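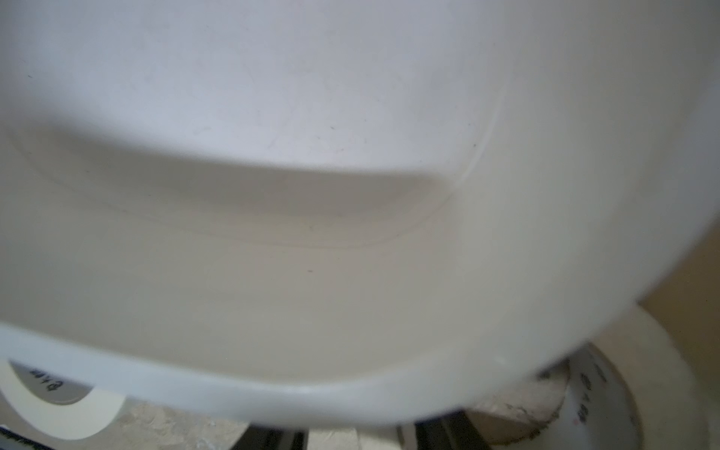
How long does masking tape stay good when the rolls are stored without a wrapper?

Masking tape usually stays good for a year or two in a dry room away from the sun, if the side edges are kept clean. On a dirty or damp floor it can become bad much faster, mostly at the edges, where it starts to tear when you pull it.

Last updated: June

June -- by secondcoat

Where do you keep many rolls of masking tape, and what to do with dirty edges?

Hello to everybody at Plornine. I have a small work room with a concrete floor, and I am painting the apartment of my parents in the evenings. For this I bought 14 rolls of cream masking tape, because with a big pack the price was better. Now the rolls are everywhere. I put one on the floor when I go up the ladder, then I take another one from the pack, and at the end of the evening I do not know which ones I have started.

My questions are the following. First, is it better to store the rolls lying flat or standing on the edge? Second, is an open tray enough, or do I need a box with a lid? I have a white plastic tray with high rounded sides and also a white bucket. Third, some of my rolls already have gray smudges on the side. Can I clean them, or is it a lost case? When I use such a roll on a window frame, the paint goes a little under the tape in some places, and I am not sure if the dirt is guilty or my hand.

I would like to keep the solution simple. I do not have free wall space for shelves, and the tray must be easy to carry from the work room to the car. In the tray I can lay the rolls in two columns with the hole up, so I see the cores. On the cores there are small printed Chinese characters, the same on every roll, so they do not help me to know which roll is which.

I also have a black hard case for tools. It is long, with a handle, and I have thought to put the tape inside it, but then the tools need another place.

Thank you in advance. Please write also if you think I am too careful about this. 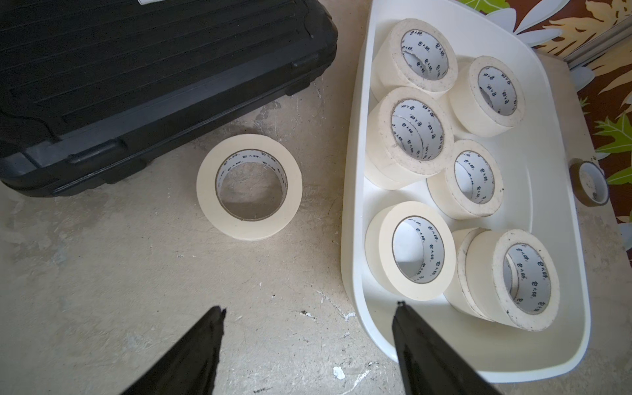

greyladder

Flat, in the tray, and pick up everything from the floor. The floor is your whole problem. Concrete gives a fine dust all the time, even after sweeping, and the side of a roll is a little sticky, so it collects the dust like a lint roller. Throw the dirty ones away, tape is cheap.

The bucket I would not use. You put the rolls one on top of another and you always need the one at the bottom.

bobbin22

I must disagree a little with the answer before me. Flat is right and the bucket is not so comfortable, but to throw away a roll because of smudges is a pity. I have worked many years in a shop where we sprayed furniture, and we used tape with smudged sides every day. You only need to know what you can use it for. I will try to answer in the same order as you asked.

Flat or standing

If a roll stands on its round side for a long time in a warm room, it can become slightly oval, and then it does not turn evenly in the hand. For a few days this is not important. For a summer it is. So put them flat. If you must put a second layer, lay a sheet of baking paper between the layers. Without the paper the sides can glue together when it is hot, and when you separate them you pull a piece of the edge from one of the rolls. I had this trouble only with soft tape, but it is annoying enough.

Try not to press the rolls into the tray. They should be loose, so that you can take one out with two fingers and the neighbor does not come with it. When I see that I have to push the last roll, I leave it in the pack.

Tray or box with lid

For carrying to the car, a tray with raised sides is good. For the night I put something over it. An old towel is okay if it does not lose threads, and a clean plastic bag is better. I bought one time the Gemero storage box with a lid, which is a nice box, but in practice I forgot to close it, so it was a tray too, only more expensive.

Wipe the tray before you put the rolls in. A smooth tray looks clean even when there is sanding dust in the corners. Use a cloth that is only a little wet, let the tray dry completely, and after that put in the tape.

Also I recommend to mark the started rolls. Write a line with a pencil inside the core. Do not write on the tape itself, the marker can go through a few layers and you will find it later on your window frame. With the hole up you see the pencil line immediately, and you take first the marked roll.

Another small trick: when you finish with a roll, fold the last end under itself, as small as a fingernail. Then you do not search for the end with your nail next evening. I know that everybody has heard this, and still I see people who search.

Dirty edges

The gray on the side of the roll is mostly dust which sits in the glue between the layers. It touches only the very edge of the strip. But the very edge is where the paint line is made, so for a sharp line you need a clean roll. Paint under the tape can have other reasons also: the frame was dusty, the paint was too thin, or the tape was not pressed well. Press the edge with a plastic card or with a putty knife which has no sharp corners. Do this first, before you blame the roll.

What I do with a smudged roll:

Take a soft dry brush, an old toothbrush is fine, and brush the side from the core to the outside. Do not rub in circles.

If there are hard crumbs, take a piece of tape from the same roll, fold it with the glue outside, and touch the side with it a few times.

Pull off one full turn and look at it against the light. If the edge is straight and without small teeth, the roll is still usable for fine work.

If the edge has teeth, keep the roll for fixing paper and plastic film to the floor, or for labels. For this it is perfect.

Do not use water or any solvent on the roll. The paper drinks it and becomes weak, and the glue can swim to the surface.

A roll that has been lying in spilled paint or on a wet floor I would really throw away. There I agree with greyladder.

About the black case: leave it for the tools. Tools have oil and metal dust on them, and masking tape is a friend of neither. If you set the case next to the tray on the floor, you can put the roll you are using now on top of the case, and not on the concrete. It is higher, so you also bend less.

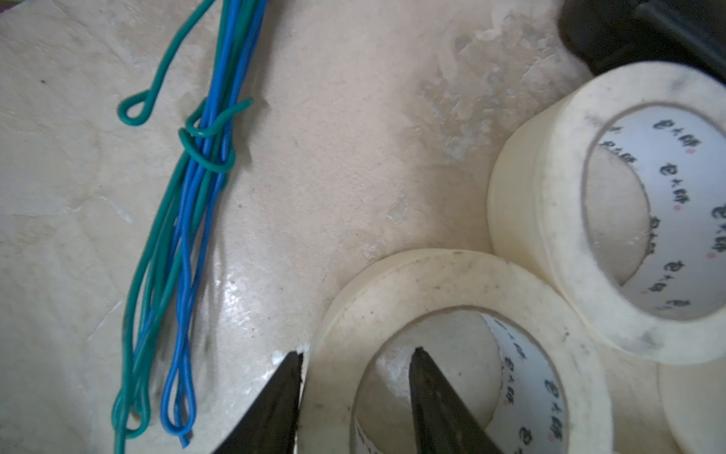 Tovness, June -- I come back to my answer because secondcoat wrote to me and asked about loose wire, which also lies on the work table and gets mixed with the tape. I hope it is allowed to put it on the same page.

Thin wire in two colors, for example green and blue, can be kept as one bundle if you always use the two together. I would prefer them separate. If the strands go between each other, you will pull on the blue and the green comes also, and after the third time there is a knot. Make a long loop of each color, fold it back a few times so that it is as long as your hand, and close it in the middle with a short piece of wire, two turns, with the free end sticking out so that you find it. Do not pull the turns very tight. The insulation on thin wire is soft and it keeps the mark.

Please do not use masking tape to hold the wire bundles. It is the first idea when the tape is lying right there. After some months the glue stays on the insulation, and it collects the same gray dust we have talked about. A short piece of the wire itself, or a strip of fabric hook tape, is cleaner.

For the table surface the advice is the same as for the tray: wipe, dry, and only then put the things. Small dark crumbs on the table will go to the side of the tape roll in one second. I put the wire at the left and the tape at the right, only because I am right-handed and I need the tape more often.

secondcoat

Thank you to both of you. I want to write what I have done, maybe it is useful to another person.

I took the white tray and laid the rolls flat with some air between them. I did not put a second layer. With the toothbrush I cleaned the side of the dirty ones, and it helped more than I expected, but not on all. On one roll the edge came off with small teeth, exactly how bobbin22 wrote, so this one has now the word FLOOR on the core. The pencil lines are also done. I forgot one roll and had to guess.

The window frame I tried again with a clean roll, and I pressed the edge with an old store card. The line is much better on the long side. In the corner there is still a place where the paint went under, and there I think it was my hand.

The bucket is back at its normal work with the brushes. I looked for the Gemero box in the hardware store in Lu, but after reading about the lid I did not buy it. For the night I use a clean bag over the tray.

One habit I could not change completely. When I work quickly I still put a roll down on the floor beside the tray or beside the black case. In the evening I make one round and collect them, and I brush the side before the roll goes back.

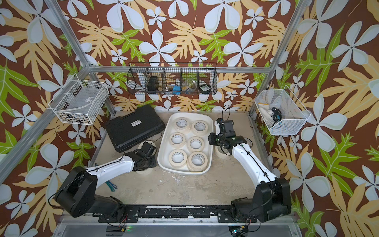

The white tray with the masking tape, and rolls on the floor that still wait for the evening round.

greyladder

Good that it works. I still would throw away the one with teeth. And for the corner of the window: cut the tape there with a sharp knife, do not tear it. Put the two pieces so that they cross a little, press the place where they cross, and paint the first coat thin.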